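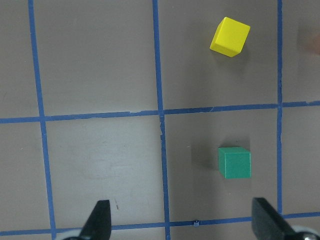 **Is blue masking tape good enough for marking out a grid on a work surface?**

For a grid that stays down a few weeks, it does the job. For anything longer I would use paint or a printed mat.

I have been using the Sesum blue tape for this since November. It came as a box of plain rolls under product code 3328, with no dispenser and no instructions. I wanted squares large enough to set coloured cubes in for a sorting and placing game, on a plain grey surface with no markings of its own.

## Laying it

The tape tears by hand without much effort. The drawback is the edge you get. Torn ends are ragged, and small nicks show along the sides of a strip if it is pulled off the roll quickly. A knife gives a cleaner end but you have to be careful not to score whatever is underneath.

It can be lifted and put down again once. The second time the grip is noticeably weaker. Long strips are the hard part, and working alone I got creases when I pressed from both ends towards the middle. Pressing from one end only, with a cloth, mostly cured that.

Joins are easy. Overlap two pieces by a thumb's width and rub them flat. The colour looks a bit different where it doubles up, which didn't bother me.

## Keeping it straight

The tape has no guide line and will wander if you let it. For a game this hardly matters, as a cube is either in a square or it isn't. If you need true right angles, snap a chalk line first and follow that. I used a Torkus chalk line for one layout and it added 65 minutes to the work, most of it spent wiping off chalk. 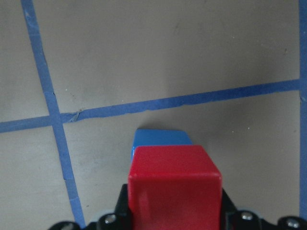 ## Wear and removal

Frayed spots come first at the places where things get dragged across. Crossings hold up well on the whole, though the upper strip can start to lift at the edge. I patch worn bits with a short length over the top and leave the old piece where it is.

After 109 days I took one grid up. Most strips came away in one go. The crossings left a little glue, which came off with warm soapy water.

## Compared with the others

Julix tape is thinner and tears straighter, but it split twice on removal. Tang tape sticks harder and is the better choice where people walk on it, though it left more residue. The Sesum sits between the two.

## Rating

Four out of five. I lost a mark for it over the edges. I have ordered the same again.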